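Mudow Student Robotics Club Opens Its Sock Challenge to Five More Schools

02/12/2025 - For release

Hi, I'm Jamila Kumarasinghe, and I coach the robotics club at Mudow High School in Dungate. I've been asked to write our news up properly, so bear with me, I teach math and this is my first press release!

The news is that the Takeck Sock Challenge, which our students dreamed up last August, is going district-wide this spring. We have 17 students in the club and 5 more schools signed on, and we'd love to have yours too.

What the challenge is

Teams teach a robot arm to pair and fold socks. People laugh when I say that (my own principal did), but cloth is hard. A block stays the shape it was when you left it. A sock flops and bunches up, and the cuff ends up somewhere new every time. So the students do the job themselves first, with hand-held grippers that carry a camera, and those recordings are what the arm learns from. The club has 346 of them saved so far, and 83 came from one very loud Saturday-style marathon over the school break - pizza was involved.

Giuliana Restrepo, our junior captain, put it this way: "I used to just grab the middle and hope. Now I look for the cuff before I even close the fingers."

The kids have gotten picky about the details, too. We started everyone on plain white socks on a wooden table, and there were long arguments over how wide the fingers should be open before they come in, and what to stick on the inside of the fingertips for grip. 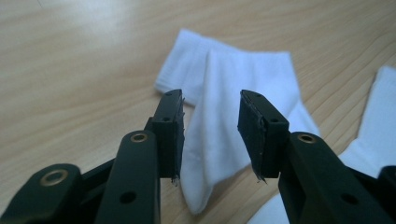 How to join

Any middle or high school team in the district can enter, and beginners are very welcome. You'll need a table, some socks and an adult who doesn't mind a bit of noise. Our students will run a starter session for new teams and share the Đinh practice guide, named after the club member who wrote most of it.

Entry is free. Coaches can leave a message for me at the Mudow High front office, and I'll call back after last period.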